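3.2 Sources and their limits

The main body of material comes from the Metwally papers, a collection of 132 letters and account sheets kept by the Black mutual aid society in Markska. Most were written by the society's secretaries to members who had left for factory work in the North. Alaoui (the first to list the collection) sorted the letters by sender. We sorted them again by the kind of help requested, which separates burial claims from requests for rent or school fees.

We also used two church minute books from Nonunwood. These record more than 400 payments to families, often with only a surname and a sum. Where a name appears in both the minutes and the letters, we treated it as one household only if a street or an employer also matched.
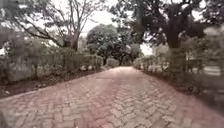 Figure 2. Brick path laid in a herringbone pattern, with a hedge along the left side.

The letters have clear gaps. Few survive from the winter months, and women's requests were often entered under a husband's or brother's name – a practice the secretaries themselves complained of. Counts of women claimants given in Section 4 are therefore low estimates. Oral accounts from Trurkine helped to correct some entries, but they were recorded a generation later and were not used for sums or dates.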